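Your Pharmacy Knows You Bought the Cough Drops

13/06/2026

I joined the Wosholm loyalty plan for a free umbrella. Four pages into the privacy notice, which I read on a slow train, I learned that my purchases may be shared with 300 "trusted partners." I don't trust 300 people. I'm not sure I've met 300 people.

One of them is Torard, a data broker in Barredo that sorts shoppers into 400 health groups. Mine, after four emails and a scan of my passport, came back as "Respiratory, Anxious."

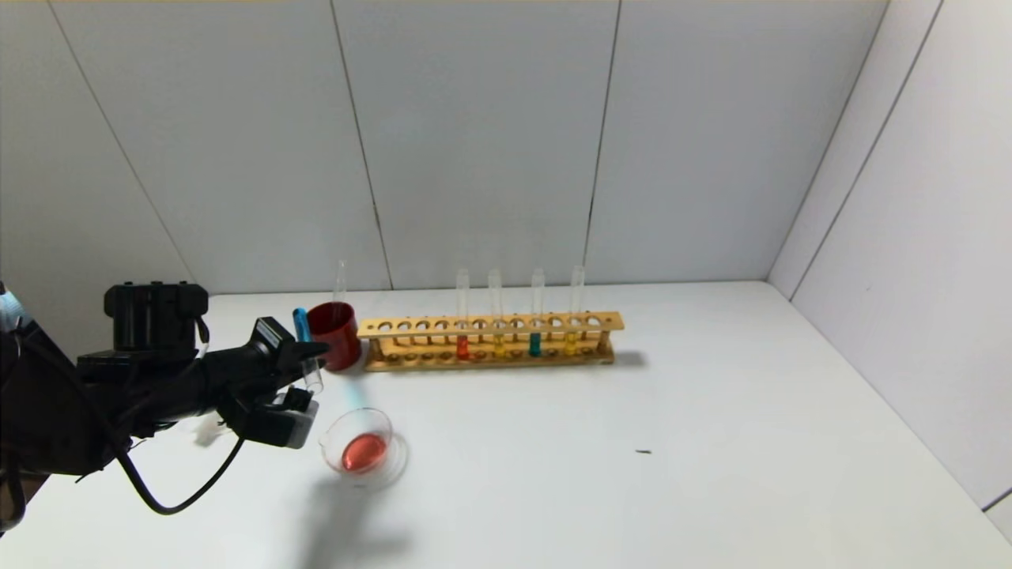 A state bill due for a vote in November would make firms like Torard ask before selling that label. The industry says asking would confuse people. I've been confused since the umbrella, and I'd still like to be asked. It leaks, by the way.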